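3. The Packing Cell as a Student Project

3.1 Building the enclosure

The course asks every team to bring one household job to a pair of arms, and our team picked the unpacking and putting away of small groceries. We loved this task from the first week! It looks easy, it fits on a bench, and it has a surprising number of ways to go wrong. The cell, which the team named Beleo, is a square box with walls of painted vertical planks and a floor with a marble pattern. Aluminum rails run along the edges, and both arms are bolted to the front one. Rakiya Akpan and Dorin Radu did most of the assembly in June, before the rest of us had access to the lab.

Storage hangs on the walls, so the floor stays open for whatever has to be unpacked. On the left wall is a white wire-mesh rack with stepped tiers, and beside it, from the back rail, a black mesh basket. We chose mesh because it is hard. A solid shelf gives the arm one clean edge to work with, while a mesh tray shows the wall through itself and changes its look with every few degrees of wrist rotation. The wrist view in Figure 1 is the one our policy has to make sense of when it approaches the corner under the racks.
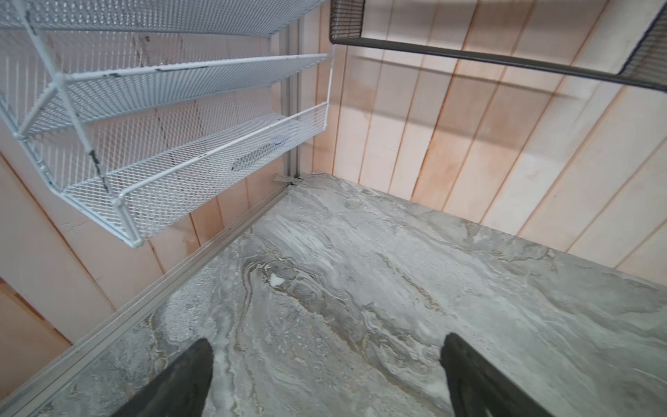

Figure 1. Wrist camera view toward the back corner of the cell.

Early on, Modupe Ibrahim suggested that we stop tuning the arms one at a time and record both together from the start, even for jobs that need only one of them. This was a great call. The idle arm learns where to wait, and the two stay out of each other's way near the middle of the floor, where most of our early bumps took place. All demonstrations were recorded by team members driving the arms by hand through the Adska control program, which the previous year's class wrote and which we extended with a pause key (our most popular feature by far).

We recorded 1,258 demonstrations in all. A run was kept if the item ended up in the rack or basket named at the start and neither arm had to be stopped. Runs with a clumsy first grasp and a good second one were kept too, and we would do the same again, as the trained policy picked up the habit of trying twice. Each run was limited to 60 seconds. Beginners found that tight, and Oluwatosin Ekwueme, who joined the team with no robotics background at all, was finishing with time to spare by the end of her second session.

3.2 The bag task

Of the 9 tasks in the set, the paper bag is our favorite and the one that visitors ask to see. The bag stands in the center of the floor between the arms with snack packages inside, and the grippers must reach past the rope handles to get at them (Figure 2). Soft wrappers fold under the fingers, handles catch on wrists, and a bag pulled the wrong way simply walks along with the arm. One arm can steady the bag while the other lifts, and we wanted to know if the policy would find this split of labor from our recordings alone.

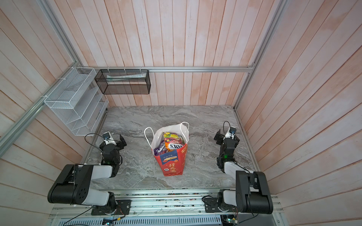 Figure 2. The bag task seen from above, with an arm on each side of the bag.

3.3 What we changed along the way

Our first version of the bag task always used the same bag in the same spot. Halina Wysocka pointed out that we were teaching the arms a location, so from then on the operator turned and shifted the bag before every run. Training took longer after that, and the arms became much more fun to watch. We also rewrote the operator instructions, which had grown to 2 pages of warnings, into a short card kept next to the controls. The full text of the card is given in the appendix, together with the rail measurements for teams who want to build a cell of their own.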